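Thread: Wood veneer wall panel behind a white worktop – expansion gap or scribe tight?
Board: Interior Finishing / Panels and Sheet Goods

kbawa
I am finishing a back room with veneer-faced wall panels. Grain runs vertical. The worktop goes against the panel face and I need to settle the joint before I order the last of the material. Options as I see them:

1. Scribe the top tight to the panel and leave it dry.
2. Leave a gap of 5 mm and cover it with a strip.
3. Tight joint with a thin bead of clear sealant.

The panels are Ilitz stock, veneer on an MDF core. Room humidity sits at 42 percent in winter and climbs well past that in summer. The run is 77 inches. No sink, no water nearby. I would prefer no strip, as a straight line of white against vertical brown grain looks better to me without one. White top meeting brown vertical grain:

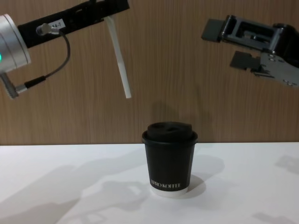 Freya Dunmore: Option 1, with a caveat. MDF moves very little in its length and width compared with solid wood, so a gap of 5 mm is more than you need at the back edge. Check the ends of the run first. If the top is trapped between two side walls, that is where you will see trouble.

kbawa
One end is open. The other meets drywall.

Freya Dunmore
Then leave 2 mm at the drywall end and scribe the back tight.

jwere_joinery
I disagree with a dry joint. Dust and crumbs go down any line you can fit a business card into, and on a white top it shows as a dark line inside a year. Clear sealant, neutral cure, tooled once and left alone. Tape both faces first. Open-grain veneer will hold sealant in the pores and you will not get it out.

Freya Dunmore
That last point is my reason for not using it. Any sealant that gets past the tape leaves a shiny patch on a matte finish. I have replaced a panel over this.

jwere_joinery
What was the finish? On a factory lacquer I have never had it stain. Raw or oiled, yes, I would agree with you.

Freya Dunmore
Oiled.

jwere_joinery
Then we are talking about different jobs. kbawa, what is on yours?

kbawa
Factory matte lacquer. The Ilitz sheet calls it 5 percent gloss. I also have not decided on the panel layout. Full sheets from floor to ceiling with the top butted to the face, or a cut at worktop height with the lower piece hidden?

S. Kaneko
Full sheets. If you cut at worktop height you have two edges to keep in line, and the grain has to match across the cut if the top ever comes out. The back of the top should bear on a cleat screwed through the panel into the studs. Do not hang it from the panel face.

Also watch your lighting. A low-sheen white top hides scratches well but picks up soft shadows from anything above it, and a strip light close to the wall will show every ripple in the panel. I set mine 75 mm off the face and it was too close.

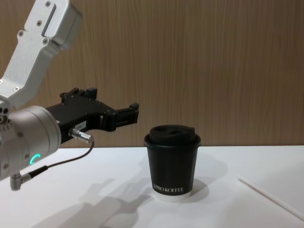
Back room, worktop side.

jwere_joinery
Agree on the cleat. Pre-drill the panel, or the MDF will bulge around the screw and push the top off the wall.

kwadwo_a
Has anyone used the Travska shadow profile for this? It is a recessed aluminum channel, black, that sits behind the top. It gives a deliberate dark line, so dirt does not show, and no sealant touches the veneer.

Freya Dunmore
Used it once. The profile is fine. It needs a flat wall – any bow in the studs shows as a line of changing width. It also has to go in before the top, so it is no help on a retrofit.

kbawa
The wall is out by 3 mm over the run. I will scribe, leave 2 mm at the drywall end, and live with it dry through one summer. Sealant can be added later and is harder to take away.

jwere_joinery
Reasonable. Seal the cut edge of the top before you fit it, whatever you do with the joint.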